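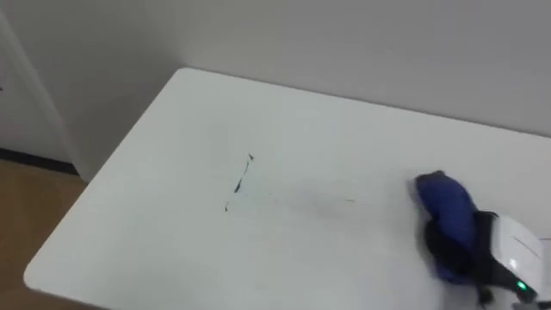

From: Jeanine Claeys
To: tudasetti-household list
Subject: Re: marker on a white desk top

Sigrun Viklund wrote:
> Hello all, I have a white sit-stand desk from Parel, the plain matte
> kind, and there is a line of black marker on it about as long as my
> finger. I went at it with a dry paper towel and now I have the line
> plus a gray cloud next to it. My sister says nail polish remover, my
> neighbor says toothpaste. I paid 89 for the top alone, secondhand, and
> I would like not to ruin it. What would you do?
> Sigrun

Dear Sigrun,

Oh, I do sympathize, and please put the nail polish remover back in the bathroom for now! I've had a white top in my back room for years and I think every pen in the house has rolled across it with its cap off at one time or another.

The gray cloud sounds worse than it is. A dry towel will lift some of the ink and drag the rest sideways, and on a matte top that leaves a thin haze which shows up terribly when the light comes in low. I'd leave the line alone for a minute and start on the haze. Get a soft cloth (mine is an old blue one, washed so often it has no fuzz left), dampen it with lukewarm water and one drop of dish soap, and press as you wipe. Fold it over to a clean side after every pass or you'll just be painting with it.
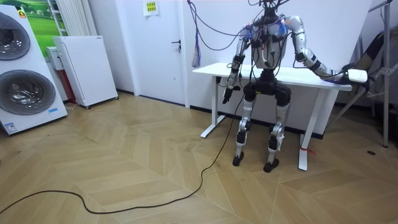
For the line itself, find out first what kind of marker it was. If it was a whiteboard marker, the old trick is to draw over the mark with a fresh one and wipe it straight off while it's wet, and I've had good luck with that. If it was permanent, then a little rubbing alcohol on a corner of the cloth, but do try it on the underside of the top before you go anywhere near the front. Work from the ends of the line toward the middle – otherwise you stretch it and have more to clean.

I'd skip the toothpaste. It is gritty, and I put a shiny spot on a matte cupboard door with it once (that was in our Coste days, and the door was still shiny when we moved out).
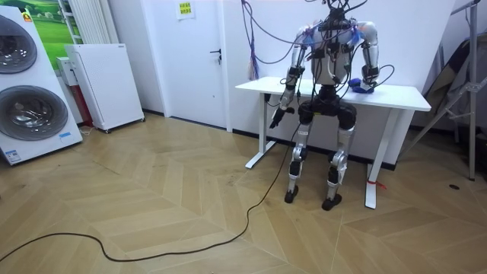
White standing desk, with the bit of red low on the right leg.

Wipe the front edge and the rounded corners too while you've got the cloth out. Sleeves pick up ink from the top and leave it there, and then you find it on your cuffs in November and blame the new pen. 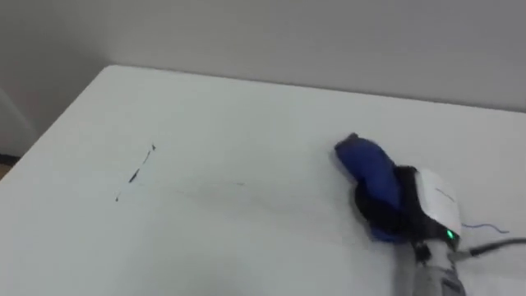 If there's still a shadow after all that, leave it overnight and look again in the morning before you reach for anything stronger. I've scrubbed far too long at marks that were only damp patches – my husband still brings it up. And a melamine sponge is all right for a last stubborn speck, very lightly, but it's a fine abrasive, so please don't do the whole top with it.

Somebody on here (was it in the Camer thread?) swore by plain white vinegar for the haze. I haven't tried it myself, so if that was you, do chime in.

Let us know how you get on, Sigrun, and tell us which marker it was!

Warmly,
Jeanine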